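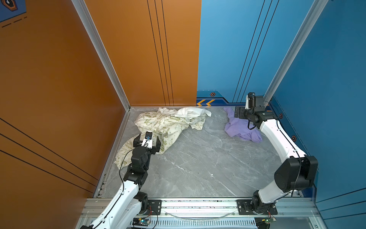

Ticket 196
Product: Wilincombe compact washer, front loading
Subject: Light fabrics come out badly creased after Quick Mixed
Opened by: Suryani Purba
Opened: 28 April 2021
Status: Closed

Problem as reported

Small mixed loads come out of the drum in a tight knot and the creases stay in after drying. Worst on the lavender piece and the pale one with the green print. The plain white cloth creases too but it presses flat easily, so I care less about that one.

Program is Quick Mixed, 38 minutes, spin at the default 1000. Detergent is Brollow liquid, one capful. No softener. I hang everything on a rack indoors. No error code on the display.

Tried before writing in: ran an empty hot cycle, cleaned the filter, checked that the machine is level. No change.

Reply from support

Thanks for the details. A few questions so we can narrow it down.

How full is the drum when this happens? How long do the clothes sit in it after the program ends? And do you get the same creases on a different program, or only on Quick Mixed?

Please also try one load with the spin turned down and everything else left as it is.

Customer reply

Drum is less than a third full most times. Usually I take things out within a few minutes, but I have forgotten a load overnight once or twice.

I only use Quick Mixed and Towels. Towels come out fine, but that is a full drum of heavy stuff so I don't know if it compares.

Second picture attached. 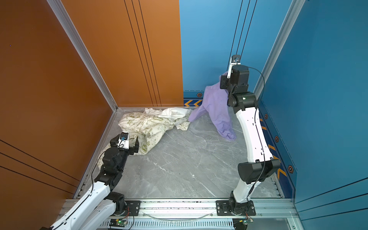
Attachment 2: lavender piece held up, green print bunched in the corner.

Ran the test load last night with the spin on the lowest setting. Clothes were heavier with water and took until the next afternoon to dry, but the creases were lighter. The lavender one still had a set of lines across it. The print was fine after a quick shake.

Reply from support

That points to the spin and the load size together. With only a few light things in the drum, they can wrap around each other and get pressed to one side for the whole final spin. Quick Mixed also has a short rinse, so there is little time for the load to loosen up again.

Please try the following on your next wash:

1. Select Easy Care in place of Quick Mixed.
2. Leave the spin at the Easy Care default.
3. Wash at least 4 pieces together, and fasten any buttons or zippers.
4. Take the load out when the program ends, shake each piece and hang it by the hem.

For the creases already in the lavender piece, dampen it and press it inside out on low. Check the care label first.

Customer reply

Done twice now on Easy Care. First load was good. Second load had one sleeve of something twisted up, but it dropped out on the rack.

The old lines in the lavender piece took two goes with the iron - they are faint now. Drying time is longer than it was with Quick Mixed but shorter than on the lowest spin, and I can live with that.

One request: the booklet lists Quick Mixed for "everyday light items." That is why I picked it. Might be worth changing.

You can close this.

Closing note

Cause: small load of light fabrics on a short program with a fast spin. No fault found with the machine, no visit needed. Booklet wording passed to the manuals team.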